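Shelf Notes: facing and pricing in the household cleaning bays

The household cleaning section at the Plundlow store was reset in August to the Hisley layout, which groups products by use and keeps one product to one facing. The change affects 16 facings across two bays. Staff on the evening fill should work from the printed plan dated for that month and discard the older Seidel sheets still clipped inside the stockroom door.

Bleach is the first line to get right. Bottles go on the shelf upright, label square to the aisle, with the front pair brought up to the shelf edge and the next pair directly behind. Carry them one to a hand, held low on the body. Do not lift by the cap. Check that each cap is fully seated before the bottle is released, and wipe the shelf board if there is any residue from the carton.

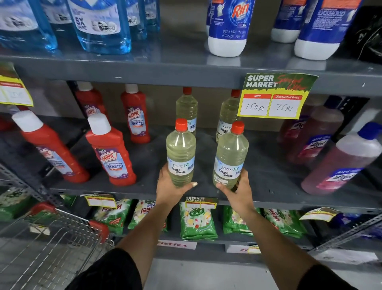 Liquid bleach, front pair in hand, second pair behind. Card: MRP 150 Rs, discounted price 75 Rs.

Acid-based cleaners and bleach must not share a carton, a trolley tray or a spill cloth. The plan allows bathroom cleaner and bleach on the same shelf only where both are sealed and upright. A leaning bottle is to be straightened on sight. A leaking one goes to the stockroom in a separate tray and is entered on form 102 before the end of the shift. Separate gloves are kept for each tray.

Price cards have caused most of the recent queries at the till. The double-box card has the MRP on the left and the discounted price on the right, both filled in by hand. Pencil is hard to read under the shelf lights, and a gray 120 Rs beside a gray 100 Rs, as on the bathroom cleaner card, takes longer to tell apart than it should.

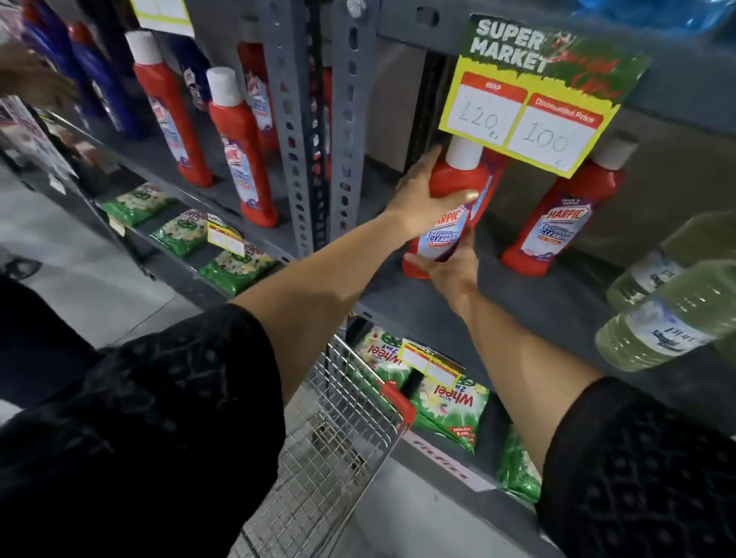

Handwritten cards will stay in use until the Jerell label printer is back in service. Until then, the person filling a bay also checks its cards against the offer list. The card should be clipped to the shelf edge directly over the product it refers to, as with the Harpic at 100 Rs, so that a customer picking up the bottle has the price immediately above it. Use black marker for both figures and write the unit after each. If a card slides along the edge, move it back before filling the next facing.

Offer cards are changed on Sunday after close. Anselmo Zapata holds the blank cards and the current offer list. Requests for more than 8 blanks should reach him before the Sunday changeover.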